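Why Does Oil Float?

2021-02-19
By Solange Chisholm

Pour a little water into a clear jar. Now add a spoonful of cooking oil and watch closely. The oil might dive down for a moment, but up it comes again, and soon it is sitting on top in a shiny yellow layer. Stir it as hard as you like! The oil breaks up into beads, the beads bump into each other and join, and after a few minutes you have your layer back.

I have done this more times than I can remember and I still love it. There are two puzzles in that jar. Why does the oil go up? And why won't it mix?

The first puzzle is about how much stuff is packed into a space. Fill one cup with water and another cup, exactly the same size, with oil. Put them on a kitchen scale and the water will be a bit heavier. Scientists say that water is denser than oil. When two liquids that don't mix share a jar, the denser one settles at the bottom and the less dense one gets pushed up.

Being thick has nothing to do with it, by the way. Oil pours more slowly than water, so lots of people guess that it must be heavier. Honey is slow too, and honey really is denser than water – it sinks straight to the bottom. So slow pouring can't tell you who will float.

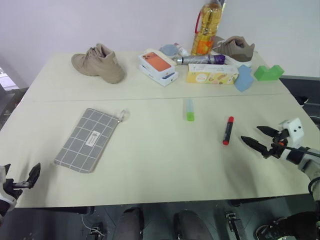
Density works for solid things too, and you can start by guessing. Gather up a jumble from around the house and ask of each thing: is it heavy for its size, or light for its size? A tall bottle of golden oil feels heavy when you pick it up, but that is partly because there is so much of it. A foam block, like the light-blue one or the bright green one with the notch, is a great thing to think about next. Foam is full of tiny pockets of gas, and gas weighs very little, so most foam blocks bob about on water like little rafts. Now picture a sneaker. It has cloth or leather, rubber and maybe some foam, all joined together, which makes it much harder to guess! (Please don't test your good shoes. A sponge and a coin will do nicely.)

Now for the second puzzle. Everything is made of tiny pieces called molecules, far too small to see. Water molecules pull on each other a bit like weak magnets. Oil molecules don't have that kind of pull, so the water molecules cling to other water molecules and the oil gets squeezed out into blobs of its own.

Dish soap can change that. One end of a soap molecule likes water and the other end likes oil, so it can hold on to both at once. Add a drop to your jar, put the lid on tight and shake. The mixture goes cloudy, and the oil takes much longer to gather together again. Your greasy dinner plate gets clean in the same way.

Try this next: put honey in a tall glass, then gently spoon in water colored with food coloring, then oil. Go slowly, pouring over the back of the spoon. You should get three stripes. Then drop in a grape, a paper clip and a small piece of candle (ask a grown-up to cut it), and see which stripe each one stops at. Write down your guesses before you drop anything in!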